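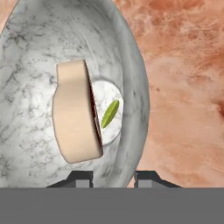 When does the Plulport community kitchen open its doors again? Monday-to-weekend lunches are still on hold, but the evening supper service is back from 6 June 2020, with meals handed out at the side entrance on Brouwer Street.

It has been a long spring for the people who cook there, and an even longer one for the neighbors who used to come in every evening for a bowl of soup and a chat. The kitchen closed its dining room in the spring, and for a while the only thing leaving the building was bread, which Nazanin Bahrami baked at home and drove over herself in the back of her station wagon.

Now the stoves are on again. The first week's menu is lentil soup, chicken and rice, and a bean stew that Ulises Navarrete learned from his grandmother and has never once written down (he has been asked, many times). Each supper comes with bread and a piece of fruit, and there is a meatless choice every evening.

The kitchen can make 152 suppers a night for now, a good deal fewer than it managed in February, and it would dearly like to get that number up before the fall. A local fund drive has brought in $700 so far, and $590 of it has already gone to fix the old walk-in cooler, which had been humming in a worrying way since the winter.

"I missed the noise more than anything," said Bahrami. "You get used to folks calling out to you while you're stirring, and then it's just you and the pot."

Suppers are free, and there are no forms to fill out. Pickup runs from 5 to 8 in the evening. Please wear a mask in line, and bring your own bag if you have one. Anyone who can't get to Brouwer Street may leave a message at the kitchen's office before noon, and a driver will bring supper to the door.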